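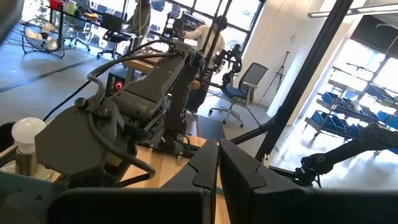 Wrist camera view at the shared table, gripper nearly closed, with the neighboring arm on the left.

Software notes: one planner for the whole table

In November we moved the planning software of the Hamada cell to a new version. Several readers asked what has changed for them, so this item goes through the parts that matter if you run jobs on the table or write skills for it. The short answer is that old job files still load, but two settings have new meanings, and you should check both before your next run.

Until now, each arm had its own planner. The planner of one arm saw the other arm only as a fixed box, which was blocked when the arm was near the middle and free when it was parked. This was simple and safe, and it was also slow. One arm often waited for the full box to become free although it needed only a small corner of it. In the new version, called Plilley inside the code, a single process plans for the arms together. It knows the path that each arm has already promised to follow, and it looks for a path that keeps its distance from the others at every moment.

The promised path is the idea you need to understand. When a skill asks for a motion, the planner answers with a path and a time for each point on it. After the skill accepts, the path is locked. If the skill then stops in the middle to think — for example, to take one more look through the wrist camera — the lock stays in place and the other arm must wait. We measured this on our own pick skill and it was our biggest loss of time. Please ask for the motion after the look, and release the lock with the new call when you are finished. A lock that is not used is dropped by itself after 9 seconds.

Cables are the second topic. The cables on the arms hang in loops, and the shape of a loop changes with every pose. We do not try to simulate it. Instead, each link has a padded shape around it, and the padding is thicker on the side where the cable runs. This makes the arm fatter for the planner than it is in reality, so some narrow poses which worked before are now refused. If your job gets the message "no path, padding", first try a different elbow side. Please do not make the padding smaller in your local file. The file is shared, and the next user will not know about it.

For perception, the main change is the mask for the gripper. The fingers always fill part of the wrist image, and the old detector liked to report their tips as a small dark object lying on the wood. We now draw the fingers from the joint values and remove these pixels before detection. The mask follows the opening of the gripper, so it also works when the tips are close together. False detections went down from 324 to 2 on our recorded test set. The two that are left come from images where the finger edge is very bright, and we have not found a good answer for them.

The same camera sees a lot of the room whenever the arm tilts up: windows, chairs, people at work. The detector does not need any of this. We added a limit that keeps only points above the table surface and inside its border. The limit is computed from the calibration, so a poor calibration will cut away good parts of your object. If an object near the border disappears from the result, run the calibration check before you open a ticket.

Now the two settings. "wait_mode" used to mean how long an arm stands still before it tries again. It now means how long the planner may search for a path around the other arm, and the value is in milliseconds. The default is 200. If your old file has the value 2, meaning two seconds, the search will end almost at once and you will see many refused motions. The setting "home_first" is now off by default. With it off, an arm starts from where it stands, and the joint values are read fresh at the start of each job.

The replay tool has also received some attention. It can show the locked paths of all arms on one timeline, together with the wrist images. We find it much easier to understand a long wait in this way than by reading the log. Zultport users can open it from the job page. Users of the Fludbridge setup still have to start it from the command line, as the job page there runs on an older server.

Known problems: the planner process uses a lot of memory after many hours, and we restart it every night. Force control in contact with the table is not covered by the locks yet, so run contact skills with one arm only. The next version should fix the memory problem. Contact skills will take longer, and we will write about them when there is something to test.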